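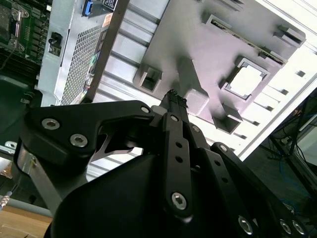

Black robotic hand and gray molded plate, with ribbed metal panel.

GRESACH LENDING LIBRARY
Minutes of the members' meeting, May
Place: reading room, Gillden Street
Start: 6:30 p.m.

Present: 15 members, and one guest from the Tevura school. The library has 61 members at this time. Apologies were received by e-mail and are kept with the attendance sheet.

1. Opening and last minutes

The chair opened the meeting and asked if there are corrections to the last minutes. One member remarked that under "Heating" it was written that the radiator near the window is repaired, but in fact only the valve was changed and the radiator is still cold at the lower part. The minutes were corrected and then accepted.

2. Books from Tevura

The school in Tevura is closing its old book room and offers us 302 books, mostly novels and travel writing, also school atlases. The guest explained that the books are clean but that many of them have the stamp of the school on the first page, and the school would like that we put our own stamp next to it and do not cover it.

There was a long discussion about space. The shelves in the back corridor are full. It was proposed to take all the books and to sort them in the summer. Another proposal was to choose from the list first and take only what we do not have. Some members think that the atlases are too old to be lent, others said that exactly the old ones are interesting because of the former borders.

Decision: we take the novels and the travel books. For the atlases we will ask to see them before we decide. Vote: 12 in favor, 3 against.

The transport was also discussed. The school can lend us its boxes but wants them back before the holidays. A member with a trailer offered to drive, if it does not rain.

3. Opening hours

The late opening until 8 p.m. was tried since winter. The desk reports that in the last hour there are few visitors, but these visitors are people who work in the day and cannot come earlier. It was asked whether we could open later in the morning in exchange. The parents with small children were against this, they come early and they are many.

No decision was taken. The desk will write down for one more month at what time people come, and the point comes back in the next meeting.

4. Book repair

The bindery Pylypenko sent a new price list. The price for a simple spine is the same as before, the price for a full new cover went up. It was agreed that full covers are ordered only for local history books, which we cannot buy again. Other books with a broken cover go to the repair evening, or to the sale table.

A member asked that people please do not use household tape on torn pages. It becomes yellow and it cannot be removed without damage. A small note about this will be put in every returned book where tape was found. The text of the note was read aloud and the word "forbidden" was changed to "please avoid."

5. Reading evening

The reading evening with stories from the Tevura valley had a good public. Not all visitors found a chair. For the next one we will ask the music school on the other side of Gillden Street to lend us its folding chairs. It was also said that the reader was difficult to hear in the last rows, especially when the coffee machine was on. The coffee will be made before the reading and kept in thermos jugs.

A member proposed an evening in which everybody brings one poem in their first language and also a translation. This was received with pleasure. The date will be fixed by e-mail.

6. Late books

The list of late books is shorter than in the last meeting. The reminder by telephone works better than the letter. Two members who are waiting for the same cookbook asked if a reserved book can be lent for a shorter time. It was agreed: when there is a waiting list, the loan is not extended.

7. Any other matters

The key of the bicycle shed is missing again. Who has it is asked to put it in the letter box, without explanation.

The umbrella stand at the entrance will be moved to the left side, because the door hits it.

The question of the cold radiator will be sent once more to the house owner, this time with a copy to the heating firm.

The meeting was closed at 8:10 p.m. The next meeting takes place in the same room, after the boxes are returned to Tevura.

Minutes written by the secretary.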